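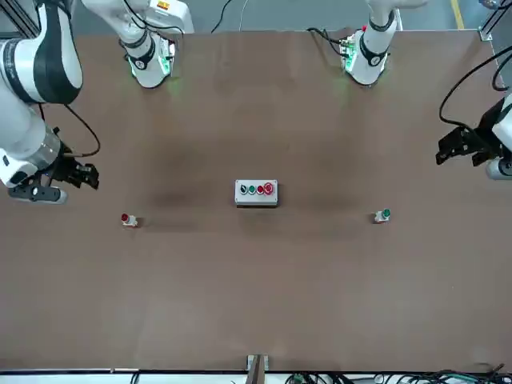
Planning and Buying for a Two-Arm Bench: Tips for Workshops

The following advice is issued by the equipment office for members who intend to set up a pair of small robot arms on a shared workshop table. It replaces the sheet distributed in March. Prices and lead times change often, and written quotations should be obtained before any sum is entered in a budget request.

Start with the task

Write down the objects to be handled before looking at any catalog. Record the size of the smallest piece, the weight of the heaviest piece, and the distance between the points where pieces are picked up and set down. One page is enough. Requests that begin with a model name and no list of objects will be returned to the applicant.

Where most of the work involves small blocks, caps and buttons, a modest payload is usually sufficient. Heavier arms need a heavier table, and the table is then charged to the same request.

Table and frame

Buy the table first, or at least settle its dimensions first. The arms must be able to meet over the middle of the surface, and each must also have room to withdraw without touching the other. Mark the intended base positions with tape and measure from there.

An aluminum profile frame costs more than a ready-made workbench but accepts brackets, posts and rails at any later date. Order spare brackets and fasteners with the frame. A second small order generally attracts a second delivery charge, and the Kramer catalog, which many members use, applies a minimum order to profile parts.

Choose a matte surface. Glossy tops reflect overhead lights into cameras and are tiring for the operator. A plain brown covering is acceptable and can be replaced when it becomes worn. Enter replacement covering under consumables.

Grippers and fingers

Two-finger grippers suit most bench work. Before ordering, compare the full opening of the fingers with the widest object on the list, and confirm that the fingers close far enough to hold the narrowest. Suppliers commonly state the stroke for the bare gripper only, and added fingertips reduce it.

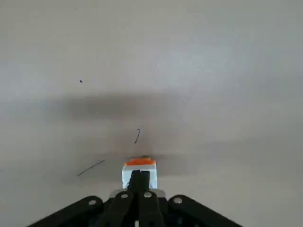

Fingertips should be budgeted as wearing parts. The office recommends two spare sets per arm in the first year. Members with access to a 3D printer may produce their own, provided that the drawings are kept with the machine file.

Small pieces also call for a clean surface. Hairs, threads and specks of debris show up clearly on a pale tabletop in a close camera view, and they can be mistaken for marks or edges by vision software. Wipe the surface with a lint-free cloth at the start of each session. Keep the cloths in a closed box near the table – an open pack collects the dust it is meant to remove.

If a camera is to be fitted near the gripper, ask the supplier for its shortest focusing distance. Many inexpensive cameras are sharp at arm's length and poor at close range. Allow for a diffuse lamp as well. The arm throws a shadow over its own work, and a single overhead fixture seldom corrects this.

Emergency stop and operator controls

An emergency stop within reach of the operator is required for every bench and may not be deferred to a later budget year. Requests in which the stop is listed as optional will not be approved. Where two persons work at one table, provide a stop for each.

Choose control boxes with large, well-spaced buttons. Label each one in plain words, and do not rely on color alone. Test the stop before first use and again after any change to the wiring, and enter the result in the log.

Power and cabling

Cabling is the item most often left out of requests. Gudrun Diekmann, who reviews them for the office, asks that every applicant attach a simple sketch showing each powered device and the outlet that serves it. Count the arms, controllers, grippers, cameras, lamps, monitors and computers. Then add two free outlets.

Tips for a tidy installation:

Mount power supplies where air can move freely past them.
Label both ends of every cable before it is connected.
Mark each adapter with the name of the device it belongs to. Many adapters share a plug but differ in voltage.
Leave enough slack at the arm for its full range of movement, and secure the cable only at points that do not move.
Run floor cables behind the table, and cover any that must cross a walkway.

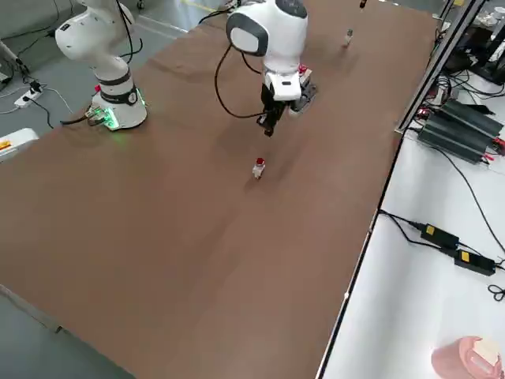
Cable covers, sleeves, ties and labels may be entered as one line. For a bench with two arms, the office accepts up to $936 on this line without itemization. Larger sums require a parts list.

Keep drinks and personal items off the side surfaces, including those that hold only adapters or power supplies.

Quotations and delivery

Obtain at least two quotations for any item above $2000. Each should state the price of the arm, the controller, the gripper and the software license separately. Rainer Albers has prepared a comparison form for this purpose, and copies are available at the office counter.

Ask each supplier the following:

Is the controller included in the price of the arm?
Does the software license expire, and what does renewal cost?
Which repairs can be done on site, and which require the arm to be shipped?
How long will spare parts remain available?

Plan on a warranty period of at least 18 months. Where a supplier offers less, enter the cost of an extension in the request. Keep the original packing for the arms until the warranty has ended, and reserve shelf space for it.

Submitting the request

Completed requests are to be sent to Friederike Bauerfeind no later than 9 weeks before the intended date of purchase. Late requests are carried over to the next round. Questions on used equipment should be directed to Wagner Arruda before any deposit is paid.

Last revised Oct 24, 2020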